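Fernholm Handling Cell: Progress Report to the Haldane Equipment Fund
Reporting period ending November. Prepared by Zulema Herrera, Dunport site 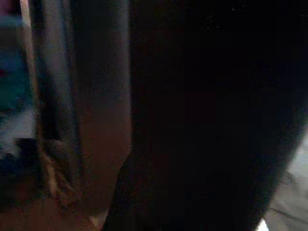
Camera procurement is the main open item in this period. The cell was funded with one wrist-mounted camera per arm, and the original equipment plan treated that camera as sufficient for both approach and grasp. We no longer hold that view. At close range the wrist view can lose most of its usable area to a single dark mass, with the remainder too blurred and underexposed to identify the crumpled tan item beside the smooth brown surface next to it. A planner given that input has no edge to work with. The revised request under Section 3 therefore moves money out of spare tooling and into lighting and a second viewpoint.

1. Status against plan

The two arms are installed and have passed acceptance. The safety controller is commissioned. Guarding on the aisle side is complete; guarding on the wall side is waiting for one replacement panel that arrived with the wrong hole pattern. Bretach has accepted the return and will supply the correct part at no charge.

Software integration is behind the schedule given in our last report. Radosław Kołodziej has the pick planner running with rigid cartons and with trays. Soft goods and loose wrapping are not yet handled at a level we would report as a result. The grasp selection code runs, but it rejects too many close-range views to keep a useful pace, and operators have been finishing those picks by hand.

Operator training has started. Marianna Witkowska has written the start-up and recovery procedures, and both shifts have been through the first session. The second session covers fault clearing and will be held once the wall-side panel is fitted.

2. Technical findings affecting the budget

2.1 Exposure. The wrist cameras were bought with fixed exposure settings intended for the bench at Dunport, which is well lit. The Fernholm bay is darker, and the gripper adds its own shadow at short distance. Raising exposure time brightens the image and increases motion blur. Raising gain adds noise in the dark areas. Neither setting alone gives acceptable images at working speed, and we do not plan to spend more hours on tuning before lights are fitted.

2.2 Working distance. The lens has a minimum focus distance longer than the final stage of the grasp. This is stated on the supplier's sheet and was missed during selection. The error was ours. The selection checklist now has a line for minimum focus distance, to be signed by the engineer who writes the grasp routine.

2.3 Mounting. The present bracket places the camera close to the gripper body. Zbigniew Witkowska has drawn an offset bracket that moves it outward and tilts it toward the fingertips. The offset increases the swept volume of the wrist, so the clearance check against the guarding must be repeated. The brackets can be machined in our own shop.

2.4 Second viewpoint. A fixed overhead camera would keep the item in view during the last part of the approach, when the wrist camera contributes least. It needs a mast, a calibration target and one more network port. The existing switch has the port free.

3. Requested changes to the equipment budget

We ask for approval to reallocate within the award. The total does not change.

Reduced: spare gripper fingers, from 4 sets to 2. Wear to date has been low, and the lead time from Bretach is short enough to reorder during normal running.

Removed: the second tool changer. It was planned for a mixed-tool workflow that operations has since dropped.

Added: diffuse LED bars for both arms, with drivers and mounting hardware.

Added: one fixed overhead camera with mast, cabling and calibration target.

Added: short-focus replacement lenses for the wrist cameras. The camera bodies will be kept.

Added: material for the offset brackets. Shop labor is covered by Dunport and is not charged to the award.

Quotations for the lights and lenses are in hand. The quotation for the overhead camera is still being revised, as the first version included a software license we do not need. Marietjie Molefe will forward the corrected copy when it is received. We ask that no purchase order for the tool changer be released in the meantime.

4. Spending

Spending and firm commitments together stand at 70 percent of the award. The uncommitted balance covers the items in Section 3 and the remaining integration hours. It does not cover a change of camera body, should the new lenses prove unsuitable. To limit that risk we intend to buy a single lens first, test it on one arm, and order the other only after the test.

5. Risks

Lens test fails. The fallback is to rely on the overhead camera for the final approach and use the wrist camera only at longer range. This would cost more integration time and would reduce performance in deep bins.

Overhead camera delivery slips. The lights and brackets can be fitted independently, so work on the arms would continue.

Clearance check fails with the offset bracket. A shorter offset is possible, with a smaller gain in field of view. Zbigniew has drawings for both.

Bay access. Fernholm operations needs the aisle clear during the evening dispatch period, which leaves the mornings for mechanical work. Software work can be done remotely from Dunport at any hour.

6. Next period

Fit the wall-side panel and close the guarding item. Install the LED bars. Test one short-focus lens. Repeat the clearance check and, if it passes, mount the offset brackets on both arms. Rerun the soft goods trials with the same item set used in this period, so that the results can be compared directly.

Decision needed from the fund: approval or rejection of the reallocation in Section 3. The lens and lighting quotations expire before the next scheduled review, and we would prefer a decision by correspondence. Questions on costs should go to Marietjie Molefe, and questions on the technical content to Radosław Kołodziej.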